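Can a machine put my socks away yet? Project report, Mylene Quiambao, May 2026

My nan asked me in September when she could have a robot to do her washing, and I said I'd go and find out, and then (slightly to my own surprise) that became my whole project.

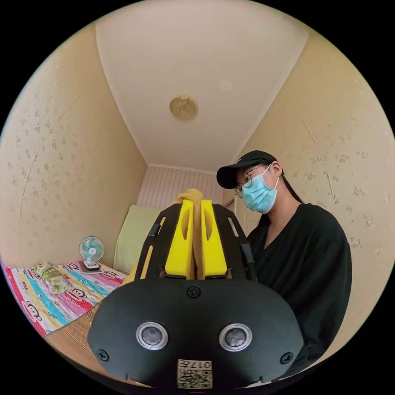

So the question I set myself was a small one. I left out hoovering, which you can buy a machine for already, and dishes, which frighten me. I stuck to soft things: picking up a bit of clothing, carrying it somewhere, folding it if at all possible. I also wanted something from working life to compare it with, so I spent a while at the Lecomte shop in Lunton, where the stockroom staff let me get under their feet.

The first thing I learnt is that cloth is horrible! A mug is the same mug every time you reach for it. A jumper is a different shape each time it lands on the bed, and half of it is hiding under the other half. Knitted stuff is worse again because it stretches when you pull, so the bit you're holding goes up and the rest stays put for a moment, thinking about it.

For the practical part I used the arm in our lab at Bristau, running a program we all call Simex. It had already been trained on 2000 short goes at picking things up, all of them done by people first. I gave it 297 tries of my own with scarves, hats, tea towels and socks. It lifted the item in more than half of them, and I was really chuffed with that until I moved on to folding. It managed 3 decent tea towels. Socks it would pair only if I'd laid them side by side beforehand, and at that point I may as well have done the socks.

Most of the bad tries went wrong at the grab. Either the fingers closed on air just above the cloth, or they got hold of two layers when I wanted one. I've put the full table in the appendix, sorry it's so long, I couldn't get it onto one page.

At Lecomte they timed me folding shirts against one of their regulars and I was embarrassingly slow, but I was still miles quicker than the arm, which wanted 5 minutes for a T-shirt and left a sleeve hanging out. What the staff would like is something to shift the boxes, and they'd happily keep the folding. I hadn't expected that and I wish I'd asked more people.

So, Nan: a machine can pick your cardigan up off the bed, on a good day. Folding it is still you, or me when I visit. If I had another term I'd leave folding alone completely and just try getting things from a bed into a basket, with proper untidy heaps and a lot more wool.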